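Cell minder wanted at Brustdale (part time, 18 hours a week, days)

Hi, I'm Nives Pagano, and I look after one robot arm. That's pretty much my whole job, and I love it, but I'm moving over to the new line at our Hokley building and somebody has to take my arm on! We call the cell Clallau and it has been running for a good while now, so you won't be starting from bare floor.

So what would you be doing? Mostly keeping the thing happy. Every morning you check the bolts on the gripper mount, wipe the camera lenses with the proper cloth (not your sleeve, I can see you), and follow the camera cable back with your fingers to make sure it isn't rubbing anywhere. It needs a bit of slack in it or the wrist will tug it loose at full reach – I learned that the slow way, over most of April.
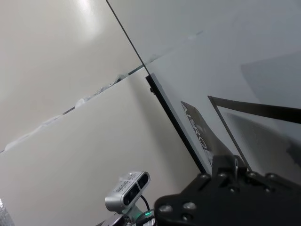 Then there's the calibration. Whenever the camera has been off its bracket, even for a minute, you run the 49-point check and write the result in the book. If it passes, great, have a coffee. If it doesn't, you loosen the bracket, seat it again and go round once more. The gripper itself comes off for a proper clean every 300 hours, and Khang Hoàng will show you how to do that without dropping a bolt down the base. He still has my first one in a jar.

You don't need a degree. I'd like you to be handy with hex keys and a torque wrench, fine with typing a few commands at a terminal, and the kind of person who writes things down while they still remember them. If you've fixed bikes, sewing machines, printers or espresso machines, tell me about it, I really do want to know! Experience with robot arms is nice, and we'll teach you ours either way.

You'd report to Tumelo Moodley, and I'll be around for the first few weeks to hand things over. There's free parking, a decent kitchen, and you can swap hours with Khang if you ask him early enough.

To apply, send a page about yourself and one thing you've repaired to Moushumi Haque in the front office by 09/08/2025, or drop it off at Unit 62. Ask for the Clallau job so it lands in the right pile.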